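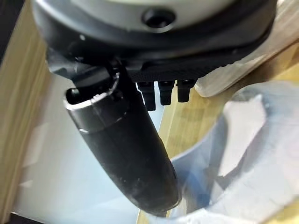 4. Clearing and vacuuming the carpet

1. Pick up anything lying on the floor before you plug in the vacuum.
2. Set the Cerden head to the low-pile position.
3. Start at the wall farthest from the door. Go along the stripes first, then across them.
4. Keep the head 30 mm away from wooden furniture – the side brush can mark the finish.

CAUTION: Do not use the wet nozzle on glued carpet.
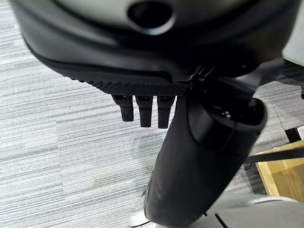 Breathnach Building Services – Floor Care Team

5. Empty the canister when it reaches the line. Order replacement filters under part no. 1704.

Note: Striped carpet shows missed passes. Check it from both ends of the room.

Report loose edges to Man-sik Choo, ext. 348.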